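Category: Robots / Work notes
4 comments | Print | E-mail this post

Teaching the arm to open a CPU socket

I have spent most of July at the Bravbridge shop showing a robot arm how to work a processor socket. The project is called Xolalpa. The goal is to get the arm to take old servers apart far enough that the processor and the memory can be reused. I do the demonstrations, which means I sit at a desk a few feet from the arm and drive it with a hand controller, and everything I do gets recorded.

One demonstration is one try at one step. For the socket I split the job up this way: release the lever, raise the lever, open the load plate, close it all again. Lifting the processor out will be a separate set, and I haven't started on that.

The lever is the step that has taken the longest. It is a thin wire with a small tab at the end, and the fingertips have to close on the tab and not on the wire. If I grab the wire, it rolls in the grip and the arm ends up pushing sideways on the frame. I do most of this step from the wrist view, because from the desk I can't see past the gripper.
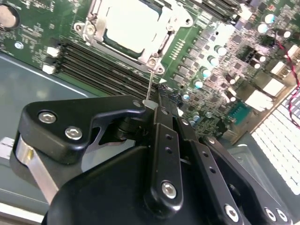

Fingertips on the lever tab, next to the memory slots.

A person does this with a thumb and doesn't think about it. You press down, move out a little, then let it come up. With the controller I have to do those as separate motions, and my first recordings have a long pause between each one. I threw most of those out. A pause in the recording teaches the arm to pause, and then it sits there holding a spring under load.

What helped was practicing with the recorder off. I did the motion 35 times before lunch on a Friday and saved none of it. After that my hand was steadier and the tries looked more like each other. I kept 13 from the afternoon.

I also changed how I come in. I used to drop straight down over the board. The capacitors on this one are close together and I didn't like having the gripper body over them at a low angle. Now I stop high, turn the wrist, and come down at a slant with the fingers already nearly closed. It adds a few seconds.

The load plate is easier. Once it is up there is plenty of room, and the main thing is not to bump it while moving the arm back over the chip.
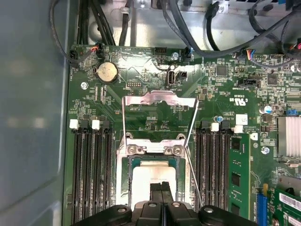
Load plate open, gripper over the processor.

Glare is a problem here. The lid on the processor is shiny and so is the frame, and with the bench light on I lose the edges of the metal in the wrist view. I tried turning the light off and then the memory slots went too dark to judge depth. For now the light is pushed back and aimed at the wall. I want to record part of the set with it in different places anyway, so that the arm doesn't learn one kind of reflection.

As of this week there are 313 demonstrations saved for the socket, counting all the steps. The people at Braritz who train the model asked for more of the failed starts, where I miss the tab, back off and try again. I had been deleting those. It makes sense that they want them, but it was annoying to hear after a month of cleaning up the folder.

The last test run got the lever released on 6 tries in a row and then missed the tab by a hair on the next one. It didn't back off. It closed on nothing and went through the whole lifting motion with empty fingers, very smoothly.

Next week I switch to a Brerkus chassis. The socket is turned the other way in that one, so my approach angle won't work and I'll have to find a new one. I also need to order more finger pads.

Filed under: teleoperation, demonstrations, server teardown
Share this: 11 shares
Print | E-mail | Leave a comment (4)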